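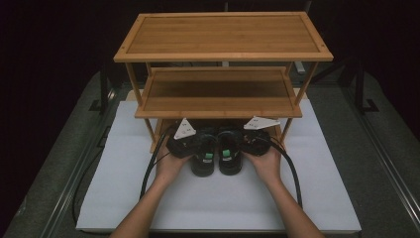

How do you compare two hand-held grippers fairly when a different person's hands are inside each test?

By having the same people run both pairs on the same task, in a swapped order, and by judging each person only against themselves. It takes longer than you'd like, and I'll spend a good part of this talk on why we stuck with it anyway.

Opening (take your time, let people sit down)

Good afternoon, everybody, and thank you for coming to the back end of the program, when I know the coffee is wearing off. My name is Washington Sampaio, and for most of this year my job at Mornley has been to hold grippers in my two hands and move ordinary household things from one place to another, and then to ask other people to do the same and complain to me about it. I've become a very good listener. I've also got strong opinions about wrists, which you'll hear.

I want to talk about two gripper sets. One we call Gollix and the other Tavares, and both were made in our own workshop, so please don't come up afterward asking where to buy them. They do the same job. You hold one in each hand, the tracking system follows the marker plate on top, and what you do with your hands becomes a recording that we can later use to teach a robot arm.

The shoe task

Of all the tasks we tried, the one I keep coming back to is shoes under a shelf. It's a two-tier bamboo shelf on a white board, with a pair of black shoes in the low space under the bottom shelf. You reach in with both hands and take a shoe from each side, by the outside of the heel. I like it because any parent in this room has done it half asleep, and because it is really quite unkind to a gripper. The roof is low. The light is poor down there. And the part of the gripper that has to stay in view, the white triangle with its dots, ends up pressed right up near the underside of the shelf.

(Pause here. If somebody has already put a hand up about the markers, tell them it's coming.)

What we measured

We recorded 800 attempts over the summer, split evenly between the two sets. We finished the last of them in July. For every attempt we kept three things: whether the shoes came out, how long it took, and how much of the marker track we lost along the way. That third one is the reason this talk exists. You can have a lovely smooth reach, shoes out, everybody happy, and then find a hole in the track just where the fingers closed, and the recording is no use to anyone.

With Gollix, we had to throw out 10 percent of the attempts for lost tracking. With Tavares it was more than double that. Now, before the people who built Tavares come after me (I can see one of you smiling), let me say that on open tasks, cups on a table and that sort of thing, I couldn't find a difference worth mentioning. It was the low shelf that pulled them apart.

Why the plate matters more than the fingers

Going in, I'd have bet on the fingertips. We spent weeks on them, different pads, different widths, a long argument about rubber that I won't drag you through. Then I sat down one evening with the bad recordings and went through them one at a time, and in most of them the fingers were doing fine. The hand had rolled. When you go under something low you turn your wrist without thinking about it, and the plate turns with you, and if it sits tall on the gripper you also start ducking your whole forearm to keep from bumping it.

Tavares has the taller mount. People bumped it on the shelf, then got careful, and then got slow. One of our steadiest operators told me it was like wearing a hat in a small car, and I've stolen that for every version of this talk.

Cables

I'm going to say a word about cables, and I promise to keep it short, though my colleagues will tell you I never have. A thick cable has a will of its own. Ours leave the grippers and hang down past the forearms, and if you let them get under your arm you feel a tug just as you're trying to be gentle. We tried a softer cable on both sets. People liked it very much. It also gave out sooner, at something like 2,000 openings and closings, so we went back to the thick one and taught people to give themselves some slack before they start.

If you take up any of this at home, please do that part. Lay the cable out, move both arms through the reach once with nothing in the way, and only then begin recording.

The controller question

Somebody always asks about the controller, so let me get to it. We ran both sets through the same one, Starner, with the same settings. I did try tuning it separately for each set, and I got 100 attempts in before I gave up, as I could no longer say which change had done what. If you have more patience than I do, there is a nice piece of work waiting for you there.

What I'd do differently

I'd start with the low shelf. We left it for last since it looked like the fussy one, and by then we had already settled on a plate height we liked on the open table. I'd also ask people how their wrists felt at the end of each session and write it down. I asked, but I trusted my memory, and my memory is generous.

The next mount is shorter and tilts a little toward the operator. We have a first print of it and I've brought it along, so come and hold it if you'd like.

(Questions. Leave the mount on the front table, and remember to take it home this time.)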